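The Second Life of the School Coat

In the district of Irnby, the cost of dressing a child for school has become a matter of public policy. The municipal clothing exchange, opened in September by the Kullum Foundation, takes in outgrown garments, mends them where necessary, and returns them to local families without charge. It received 1,718 items in its opening weeks, most of them sweaters, coats and gym clothes.

The foundation had planned for far less. Its first storage room, on Tóth Street, was full within 9 days, and a second was leased from the Trodeo department store.

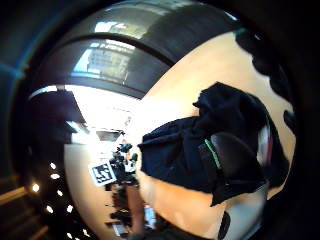
Must a family prove its income to use the exchange?
Any household with a child enrolled in a district school may take up to five garments per visit, and no proof of income is requested.

The policy was debated at length. Tahmineh Abbasi, director of the exchange, argued before the district council that means testing would discourage the parents most in need of help. "A mother who has to bring three pay slips to get a sweater will go home and let down the sleeves of the old one," she told members. The council adopted the rule as drafted and approved a grant for sewing supplies.

Mending remains the slowest part of the work. Cuffs and zippers fail first, followed by linings. Garments beyond repair are sorted by fiber and sold to a recycler, and the proceeds pay for thread and buttons. Knitwear is the exception, as most sweaters can be saved with an evening's darning.

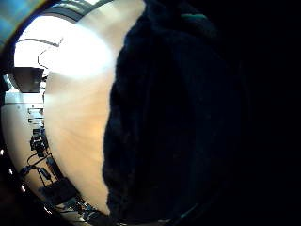 Dark, soft fabric at close range.

By the time the council reviewed the program on 23/10/2025, 730 families had registered. Members asked whether the exchange could extend its hours into the early evening for parents who work day shifts. A decision is expected with the winter budget, along with a proposal to accept shoes.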